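10th February. Payments bench, Girar cash unit.

Carried on with the fault where the balance on the screen drops but the notes stay in the machine. Same test card as before, limit set to 4,000 a day, all withdrawals at 30 unless noted.
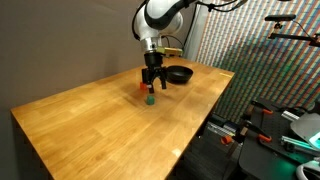
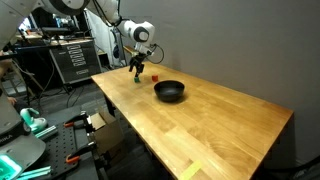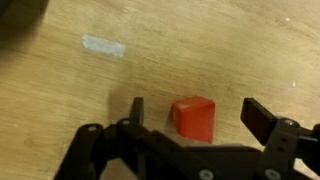 Ran 183 withdrawals against the Resitz host simulator. 2 went wrong, both in the same way: the host approved, the unit timed out waiting for the dispenser, and the reversal message went out with the wrong sequence number. Resitz threw it away as a duplicate. The account stayed debited until the overnight reconciliation picked it up.

So the money isn't lost, but the customer would see it missing until the next morning, and longer over a bank holiday. The receipt makes it worse. It prints "transaction not completed" and then the lower balance underneath. Anyone reading that would ring the bank.

Checked the sequence counter in the Makris driver. It goes up when the timeout starts and again when the reversal is built. It should only do so once. I have moved the increment to the point where the message is sent and rebuilt. The old build is still on the spare unit for comparison, please don't update it.

Haven't rerun the full set on the new build. A short run was clean, but the fault is rare enough for that to mean very little.

Other things:

- Daily limit: a failed withdrawal still counts against it until the reversal is accepted. Asked Skokolley whether that is what they want. The August specification doesn't say.
- Balance enquiry straight after a timeout gives the old figure on one screen and the new one on the next. Could be caching. Not looked at properly.
- Journal printer low on paper. Spare rolls are in the bottom drawer under the card readers.
- The clock on the simulator is two minutes behind the unit, so allow for it when matching logs.

Next: full run on the new build with the dispenser timeout forced, then the same with the network cable pulled after approval. Keep the journal from both.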